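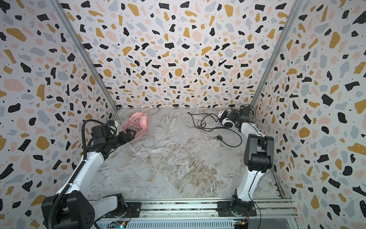
Both arms on the rail, each with a headset to deal with.

Review: Vomar two-arm bench kit, after a September of evenings with it

I've wanted a pair of arms at home for years, and when the Vomar kit dropped to $605 I stopped arguing with myself and ordered it. I've had it running for 30 evenings now and I still go down to look at it before breakfast, so you can guess where this review is heading!

What you get is two arms, two grippers, the driver boards, and a bag of screws that is (bless them) sorted and labeled. The rail isn't included. I got mine secondhand from Hauwa Ugwu at our shared workshop, who had cut it for a camera slider and never used it. She also talked me into putting up walls, and she was right. Before that I was picking screws and earbuds up off the floor every night.

Assembly took me two long evenings. The shoulder joints go together beautifully, the elbows less so. Page 8 of the manual shows the elbow bracket flipped from how it really goes, and I had the right arm fully wired before I caught it. Take the wrist off again, swap the bracket, put the wrist back. It's a half-hour job once you know.

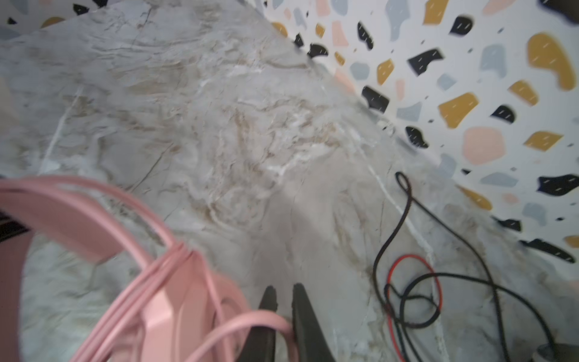 Cables are what I bought this thing for. Anyone can get an arm to pick up a foam block. I wanted to see if it could handle the stuff that lives in my junk drawer, and headsets are the worst of it: a big hoop, two heavy cups, and a cord that grabs everything it touches. The Vomar grippers are narrow enough at the tip to get under a single strand, and I love them for that. The closing force is adjustable from 1 to 100 in the software. I leave mine at 30 for cords and go higher for a headband.

The software is called Gomia and it's better than it has any right to be at this price. You move the arm by hand, it remembers, you play it back. Saving a routine is one click. Renaming one, for some reason, is four. Mitsuko Takagi wrote a little add-on called Cluvum that lets you edit the waypoints in a plain list, and I'd install that on day one. 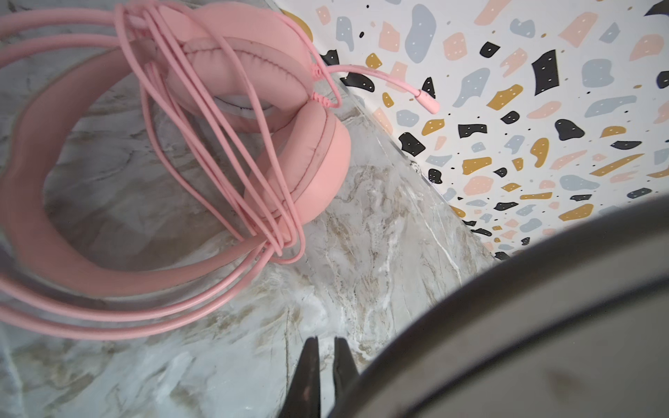

My one real gripe is the wrist. With the camera module fitted there's a lot going on in a small space, and if you come in low next to a wall you have to plan the angle carefully or the housing touches before the fingers get anywhere near. I've learned to come in from the open side. A slimmer housing would fix it, and I've written to Vomar to say so (they wrote back, which was nice).

The conduit on the outside of the arm looks clunky in the product photos, but I've grown fond of it. Everything stays tucked in, and you can get at the wires without taking a joint apart.

Noise is fine. My old Iyamu arm whined so much I could only run it with the door shut, and these just hum a bit when they hold a position.

Four and a half stars, with the half off for page 8. If you've got a sturdy bench and a couple of free evenings, go for it, and buy a longer hex key than the one in the bag.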